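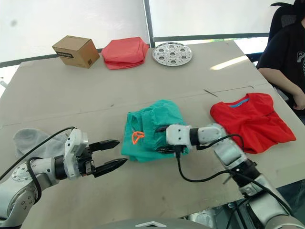
Folding table, both arms, with the right gripper pressed against the teal garment.

Bench Practice Working Group - Minutes, December
Held in the small meeting room at Brevness, 2:00 p.m. start

I'm taking the minutes again, so they come in my usual style. If I got you wrong, write in the margin of the shared copy and I'll fix it before the next one. Seven of us in the room, plus the Lestura folks on the phone, who could hear us fine once we moved the speaker off the windowsill.

1. Last minutes
Agreed, with one change. I had written that the Katiyar checklist was "approved." It was only "approved for trial use." Fixed.

2. Seating next to a working arm
This took up most of the hour. Our draft says the person at the side of the table can sit there during a run as long as they can reach the stop button without getting up. Lestura wanted a line on the floor and the chair behind it, always. I said a line is fine, but people scoot forward when they get bored (I do it myself) and we need a rule about arms and hands as well as chair legs. We went back and forth for a good while!

Where we landed: the chair position gets marked, forearms on the table edge are allowed only on the side away from the active workspace, and nobody reaches in to straighten a cloth until both arms are paused. Pausing one arm doesn't count. I'm rewriting section 4 to say this in plain words.

Still open: whether the marked chair spot should move when the clothing pile moves. Lestura will send us their wording.

3. Cables
Short one. Everybody likes the idea of a cable check before each session and nobody liked my first version, which ran to a full page - fair enough. New version: move each arm slowly through its full reach, watch the loops at the wrist, and stop if a loop touches the table or catches on anything. Write down the result even when it's fine. The Prultent side asked for a maximum loop length in the rule. I'd like to see some measurements first, so that is parked.

4. What stays on the table

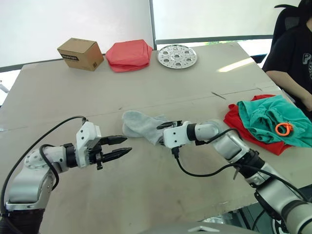

I think we've been sloppy on this one, me included. The draft says "clear the table of items not used in the task," and three people read that three different ways. Does a box at the far edge count? What about a folded cloth that's used in the next task? We agreed on a simple test: if it's on the table, it's written on the setup sheet with its position, and if it isn't on the sheet it goes on the shelf. Hard things like metal and boxes go along the far edge and never between the arms.

Small clips and tags got their own line. They can ride along on a garment when it gets picked up, and I would love to stop finding them under the bench. They'll be listed on the sheet one by one.

5. Session logs
We have 810 logged sessions for the year, and 392 of them have the setup sheet filled in all the way. I was hoping for better. The sheet is too long, everyone said so, and I can't really argue. Katiyar is going to try a half-page version through the end of the month and tell us what got dropped.

We also agreed that an early stop is never marked as a failed session. People were putting off pressing the button to keep their numbers nice, and I really don't want that.

6. Any other business
- The standard pair of gripper fingers needs an inspection date on the sheet. Added.
- Brevness would like the practice guide printed and kept at each bench. Yes, once section 4 is done.
- Somebody please return the good label maker.

To do
Me: rewrite section 4, shorten the cable check, send both out.
Lestura: wording on the chair spot.
Katiyar: half-page sheet trial.
Prultent: loop measurements.

Finished at 3:20 p.m. Next meeting same room, same time, in January.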